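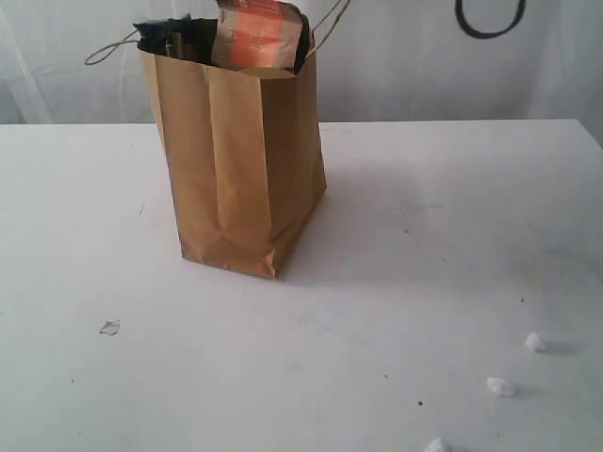
Hiltier Irard bench arm: review after a month of unpacking shopping

Posted by Dilruba Wijesinghe
Filed under: Arms and grippers, Home and small workshop

Quick one as I'm off to Jestatcombe in the morning and want this up before I go. Longer write-up when I'm back, maybe.

What it is: small table-top arm, two-finger gripper, one overhead camera, software on a stick. Sold for light sorting and picking. I bought mine, full price, no discount.

Price: £3975 with the gripper. Spare finger pads £5 a pair, get several.

What I used it for

Groceries. Paper carrier on a white table, take the things out, put them down. Sounds dull, is dull, but it's a good test. Brown kraft bag with twisted handles, a packet sticking out of the top, a round lid lower down in the mouth, the inside of the bag nearly black. Everything a cheap camera hates.

Setup

An afternoon. Bolting down is easy, four holes, bolts supplied. Calibration card is flimsy and mine arrived bent so I taped it to a tile. The manual says twenty minutes for calibration. Took me two goes and most of a pot of tea. Cable from the camera is too short, budget for an extension.

Picking

I logged 368 picks in August. 234 went in clean first time. The rest were drops, misses or me hitting stop. Not brilliant. But look at what kind of misses:

Tall packets above the rim: very good. Crumpled paper tops give the pads somthing to bite on.

Round lids: poor. Slides off unless it comes in dead straight.

Dark things in a dark bag: bad. Often just doesn't see them. A desk lamp at the front left helped a lot, more than any setting in the menu.

Handles: hit and miss. It caught a loop twice and dragged the whole bag along. Fold them down if you can, or draw a keep-out box in the software (Tools, then Zones. Took me ages to find).

Bag walls: paper crushes at the bottom corners after a few knocks and then the bag leans. Swap it for a new one sooner than you think.

Speed and noise

Slow. About a third of my own pace on the default setting. Fast mode exists, wouldn't use it with glass. Quiet enough for the radio. Fan whines a bit when it's been on all morning.

Software

Fine. Plain. The drag-to-teach mode is the best thing in the box, you move the arm by hand and it remembers. Saving is fiddly and it lost one of my routines after an update, so export as you go. Small bits on the table confuse it. Scraps of white packing and the like sometimes get picked up as objects, so wipe down or raise the minimum size. I set mine to 2 cm and it stopped bothering.

Support

Emailed twice. First reply next day, from Bronisława Zieliński, very clear, sent me a new config file that sorted the wrist twitch. Second one took over a week and was a link to the page I'd already read.

Compared with the Czarnecka

Had the Czarnecka on loan in spring. Faster, better camera, horrible software, and the gripper is an extra you pay for seperately. If you write your own code, get that. If you want to teach it by hand and get on with your day, the Irard.

Good
Drag-to-teach
Pads grip paper and film well
Quiet

Bad
Camera weak in shadow
Short cable
Round lids
Updates can eat your routines

Score: 3.5 out of 5. Would go to four with a better camera.

Update, same evening: several people asking if it'll do plastic carriers. Tried a couple. They fold in on themselves and it gives up. Stick to paper or a crate.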